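Week 6: Upholstered seating, cushions and fillings
Furniture and Soft Furnishings, introductory unit

Read these notes before the workshop session. The material on frames and webbing was covered last week and is not repeated, except where it affects how a seat feels to sit on. Bring your fabric sample cards and a soft tape measure.

1. What the seat has to do

A sofa seat carries weight in a small area for long periods, and the same spots are loaded every day. Most complaints about a sofa in its first few years concern the seat: it has gone flat, it has tipped forward, or the cover has bagged. The back and arms last longer because they carry much less.

When you assess a seat, separate the platform (webbing, springs, deck cloth) from the cushion. Take the loose cushions off and press the platform with the flat of your hand, moving from the front rail to the back. A dip in the platform will show through any cushion you put on top of it. Replacing the filling without fixing the platform is a common and costly mistake.

Fixed seats are harder to judge because the filling is built onto the platform. Press near the front edge and compare it with the middle.

2. Seat depth and height

Seat depth is measured from the front edge of the cushion to the face of the back cushion, with the cushions in their normal position. Seat height is measured from the floor to the top of the cushion at the front edge, unloaded. Note on your sheet whether you have measured loaded or unloaded, as a soft cushion gives very different readings.

A deep seat suits lounging but leaves shorter people with their feet off the floor or their lower back unsupported. An older client will often ask for a firmer seat when the real trouble is that it is too low or too deep. Ask them to sit down and stand up again while you watch.

3. Fillings

Polyurethane foam. The usual choice for seat cushions. Two properties matter and students mix them up every year. Density is the mass of foam in a given volume and is a fair guide to how long it will last. Hardness is how much force is needed to compress it. A foam can be dense and soft, or light and hard. A light, hard foam feels good in the showroom and fails early.

Fibre. Polyester fibre is cheap, washable in some forms, and comfortable in back cushions. In seats it packs down and needs regular plumping. It is often used as a wrap over foam to round off the corners and fill out the cover.

Feather and down. Soft, heavy and slow to recover. It needs a downproof inner case sewn in channels or it will migrate to the corners. Many makers put a feather wrap over a foam core as a compromise.

Latex. Springy and long-lasting, but heavy and more expensive. Keep it covered, as light degrades it.

The Plindumar cutting table in the workshop handles foam up to the thickness of a standard seat cushion. For anything thicker, laminate 2 layers with the approved adhesive and leave the join to cure overnight before fitting the cover.

4. Bolsters and loose cushions

A bolster is a long cushion, usually cylindrical, used at the arm end of a sofa or daybed or across the head of a bed. It supports the neck, the lower back or the knees depending on where it is put. A well-made bolster holds its shape when lifted by one end.

To cut the cover, you need a rectangle for the body and 2 circles for the ends. The rectangle's width equals the circumference of the pad plus seam allowance. Work out the circumference from the diameter and then check it by wrapping the tape around the pad, since foam offcuts are rarely true to size.

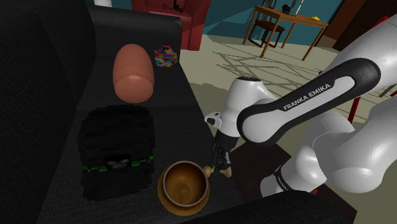

Choose the closure before you cut. A zip set into the long seam is the simplest and can be turned to face the sofa back. A zip around one end is neater but harder to sew, and beginners tend to stretch the circle while easing it in. Clip the seam allowance of the body every centimetre or so and pin generously.

Piping on the ends gives a crisp edge and hides small errors. Cut it on the bias. Straight-cut piping will pucker on a curve.

5. Cover fabrics and colour

Dark plain fabrics are popular with clients who have children, on the theory that they hide dirt. They hide some marks and show others. Lint, pale pet hair and dust stand out against them. Mid-tones with a mixed yarn are more forgiving. Take the sample home and look at it by daylight and under a lamp before advising anyone.

Our Jaramillo sample books are sorted by fibre content and the Dultodari books by weave. Return both to the shelf by the door.

Scatter cushions and bolsters are where a client can have stronger colour at low cost. A cover can be changed in an afternoon, whereas reupholstering a sofa takes us 10 days of bench time.

6. For the workshop

Complete the assessment sheet for one sofa of your choice. Include a sketch with dimensions, the type of filling if you can identify it, and your recommendation. Draft a cutting plan for one bolster in a fabric 137 cm wide, showing grain direction.

Proltix spray adhesive is to be used in the ventilated bay only. Sheets are due in November with the rest of the folio.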